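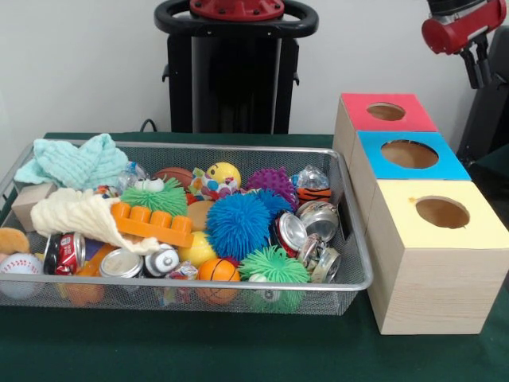

3. What ends up in the mixed basket

I should say at the start of this section that I have been interested in mixed baskets for longer than I have been paid to be. By a mixed basket I mean the container in a playroom, a nursery corner or somebody's front room where everything goes at the end of the day when there isn't the time or the will to put it anywhere better. My earlier work with Olga Mansilla was on toy shelves, and shelves are lovely to study because people are proud of them. They'll stand next to a shelf and tell you all about it! Ask about the basket and you get a shrug, and then (if you wait) you get twenty minutes.

The material for this section comes from the Cokden visits, which ran through November and took in 68 households and small childcare settings. Each had at least one container that the adults called by some word meaning "the everything one". We heard the bits basket, the dump, the glory hole, the Famow (after the shop that sold it, I think, though the family weren't sure) and, in one house, simply Gary. I have kept "mixed basket" throughout because it offends the fewest people.

3.1 How we asked

Olga and I did the same thing at every visit. We asked the adult to leave the basket as it was, we drank whatever we were given, and then we asked them to tell us what they thought was in it without looking. After that we looked together. We allowed 10 minutes for the looking, and I'll admit we overran nearly every time, as people kept finding things they wanted to talk about. I wrote in the notebook and Olga did the talking, which suited us both.

We made no attempt at a full inventory. I did try that in the pilot with the Zundale group and it was miserable for everyone. You spend your whole visit deciding whether a sock with a marble in it is one item or two, and the person whose sock it is goes quiet. What we wanted was the sort of thing that turns up, who put it there, and where they'd say it ought to live if they had the choice.

3.2 Four loose sorts

I went back and forth on categories. The published schemes I leaned on at first split toys by age or by skill, and neither was any help with a basket in which half the contents aren't toys. In the end we used four sorts, and they're loose ones.

The first is things to squeeze or throw. Balls, mostly, including the rubbery spiky kind that everyone seems to own and hardly anyone remembers buying. These rise to the top of a basket, or so the adults told us, and they're the ones children go for.

The second is hard bits with a home somewhere else. Bricks and blocks are the obvious ones. A block in a mixed basket nearly always has brothers and sisters in a box in another room, and adults get a bit wistful about it. "There's a whole set of those" was something we heard so often that I started writing it as TWSOT.

The third is cloth. I hadn't planned for cloth at all. Flannels, dusters, a muslin, scraps from a dressing-up box, a single doll's blanket. Some of it had a job (mopping, mostly) and some had been promoted to being a toy by a child who liked the feel of it.

The fourth is empties. Bottles, cans, cartons, wrappers, pots. Adults were keen to tell us these were there by mistake, and children, where there were children about, were every bit as keen to tell us they weren't.

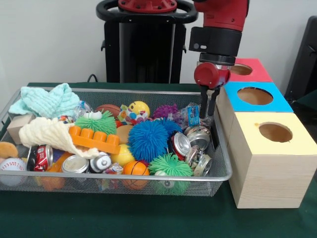 Figure 2. Mixed basket with three hole-topped boxes alongside.

3.3 Baskets and their neighbours

Where a basket stands, and what stands next to it, changed what people said about it more than I'd expected. A basket on the floor behind a sofa is a place where things vanish. A basket up on a table is a job waiting to be done, and people talk about it in the future tense. The most interesting cases for me were those with something alongside to post things into. The three wooden boxes in Figure 2 have tops in red, blue and yellow, and each top has a round hole in it, so the whole arrangement nudges you into wondering what would fit. You look at the baseball in the front corner and then at the holes, and you can't help it. Set that against the cream cloth folded over the left edge of the wire, which invites no such question, because you can push a cloth through more or less anything if you're patient.

I showed a few of the Cokden families the figure during our follow-up chats, which was Olga's idea and a very good one. Looking at someone else's basket is far more relaxing than looking at your own. One father went straight for the orange brick and said, with real feeling, "There's a whole set of those." (TWSOT!) A childminder was taken with the green ball with the googly eyes and told us she'd had to retire one like it after an argument between two three-year-olds that lasted, by her account, from snack until home time. The conversation about the cans was longer and I come back to it in 3.5.

3.4 Why wire

A small detour on what baskets are made of, as it came up so much. People with open wire baskets could tell us more about what was in them before we looked. I don't want to make too much of this, as the people who buy wire may simply be the people who like to keep an eye on things. But the way they talked was different. They'd say "I can see it's getting bad", whereas those with fabric tubs or lidded chests tended to say "I dread to think".

Wire has its enemies too. Small things poke through it or drop out of it, depending on the gauge, and anything with loops or strings gets caught. One grandmother had lined hers with a pillowcase, which rather does away with the point, and she knew it did, and she was perfectly happy. Another household had moved from an Oprea canvas tub to wire and back again inside a year. I asked which they preferred and got two different answers from two people on the same settee.

The rim matters as well. Soft things get hung over it. In a good many homes the flannel over the edge had been there long enough that it had become part of the basket, as far as anyone was concerned, and we were told off (kindly) for listing it among the contents.

3.5 The question of the empties

This is where adults and children parted company. When we showed the figure to adults, most said the crushed cans should come out, and several said it before they'd said anything else. The wrapper came in for the same treatment. Their reasons were sensible ones to do with sharp edges, stickiness and wasps. I'd take the cans out of a small child's basket myself, and in the homes where we found any we said so.

The children we spoke to didn't sort things by what they had been. They sorted them by what they did. A bottle crackles, so it belongs with other things that make a noise. A carton floats for a bit. One girl of five, asked which things in her own basket were rubbish, considered the matter for a long time and handed me a jigsaw piece. It was the only one left from its puzzle and it didn't fit anything, so I suppose she had a case.

Olga's reading is that adults see the mixed basket as a stage on the way to somewhere (the shelf, the wash, the recycling) and that children see it as where the things live. I agree with her about the children. I'm less sure about the adults, some of whom had owned the same basket in the same state for years and spoke of it with what I can only call affection. When we asked what they'd miss if it were emptied and sorted for them overnight, a fair few said they'd miss having somewhere to put things while they made their minds up.

3.6 Limits

The visits were all in one area and all in one month, and November is a wet one round there, so there was a lot of indoor play going on. Summer baskets may well be emptier, or sandier. We also only met people who were willing to let two strangers peer into their mess, and I've no doubt the truly spectacular baskets of the district remain unstudied. The notebook runs to 284 pages and my handwriting gets worse as it goes on, so later visits are thinner in detail than the early ones. Where I couldn't read my own note I have left the item out.

We come to the putting-away routines themselves in Section 4, beginning with the households that had a fixed time for it.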